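Group report – reusing old office PCs, Ruddale site

We wanted to know if old towers are worth keeping or should just go to scrap. Nyberg gave us access to thier storage list, 402 machines, nearly 400 with a age written down.

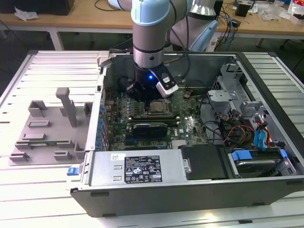
What counts as reusable? Anything that boots and can run a current browser.

## What we did

- Sorted the list by age, then by memory. Took till Thursday.
- Asked Trudmont and Pludier for resale prices – only Trudmont wrote back.
- Looked up server chips too, e.g. Intel Xeon E5. Sold seperate from the board sometimes.
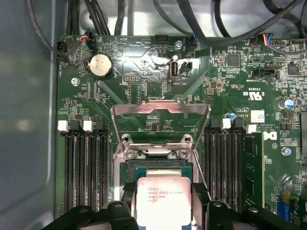
## Problems

Only 2 price quotes per model, not enough. Power use not measured yet – planned for June.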